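How to Book a Room at a Small Hotel Directly

Booking sites are handy for comparing prices, but plenty of small hotels would still like to hear from you first. The steps below use the Rimstead, a guesthouse in Drulness, as the working case. The same order works for most places with fewer than thirty rooms.

What you need before you start

Your arrival and departure dates, plus one backup set if your trip can move.
The number of guests, with ages for any children.
A credit or debit card that will still be valid on the day you arrive.
The price you found on a booking site for the same room and dates. Take a screenshot or write it down with taxes included.

Step 1. Find the hotel's own page

Search the hotel name together with the town. The first few results are often ads for booking sites, so scroll past those. Look for a page that lists a street address and a local phone number. If you find the hotel on a map listing, the website button there usually goes to the right place, but check the address bar after you click.

The Rimstead takes reservations through a system called Kudo, so the address changes when you press Check Dates. Many hotels do this. Go back and confirm that the button you pressed was on the hotel's own page.

Step 2. Check the room type

Small hotels name rooms in their own way. "Standard" at one place may have a private bath and at another may share one down the hall. Read the full room page and look for the bed size, the floor, whether there is an elevator, and which side of the building the room faces. At the Rimstead the garden rooms are on the ground floor and the street rooms are up 2 flights of stairs.

If something is missing from the page, put it on a short list and ask about everything in one message.

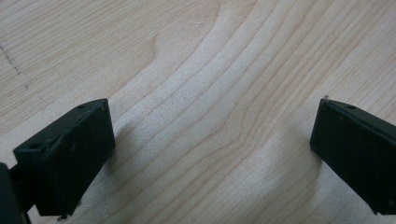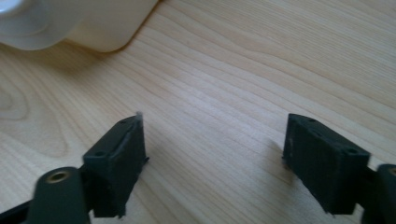
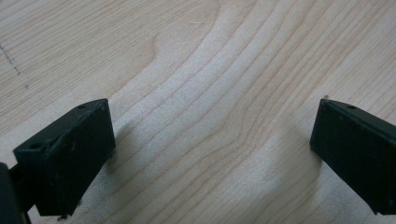
Pale wood grain, three views.

Step 3. Write or call

Email is best when your stay is more than a month away. Call if you plan to arrive within the week. Mid-afternoon is a good time, after checkouts are finished and before most guests arrive. Avoid 8 to 10 in the morning, when the same person may be serving breakfast.

A message can be as short as this:

Hello, we are two adults looking for a garden room for 3 nights in April. Is one free, and what is the total with tax? We would also like to know about parking and breakfast. Thank you.

Put your dates in the subject line. Leave your card number out of the email. If the hotel needs it, ask for a payment link or give it over the phone.

Step 4. Ask about the rate

Say what price you saw and where you saw it. Some hotels will match it, and some will keep their rate and add breakfast or a later checkout. Others can't do either, and then you can decide which booking suits you better.

Ask these before you agree to anything:

Is the total inclusive of tax and any resort or cleaning fee?
Is a deposit taken now, and is it refundable?
What is the last day to cancel without a charge?
Is there a fee for parking, pets or an extra bed?

Step 5. Get it in writing

You should receive a confirmation with a booking number, the room type, the dates and the total. The Rimstead's numbers are four digits, such as 2117. If nothing has arrived by the next day, look in your spam folder, then call. A verbal booking is easy to lose when the desk changes shifts.

Read the confirmation line by line. The mistake that comes up most is the departure date, often entered one night short.

Step 6. Confirm your arrival time

Many small hotels close the front desk in the evening. Send a note a couple of days ahead with the hour you expect to arrive. If you will be late, ask how to get in. There may be a key box or a door code, and the code may only be sent on the day.

Guests coming to Drulness on the Jirneo shuttle should give the hotel the shuttle's arrival time. The stop is a ten-minute walk from the Rimstead, uphill, and the desk can arrange for bags to be collected if it knows in advance.

If you need to change or cancel

Contact the hotel itself, with your booking number in the first line. Ask for a reply that states the new dates or confirms that the booking is canceled. Keep that reply until any refund shows on your card statement, which can take a week or more.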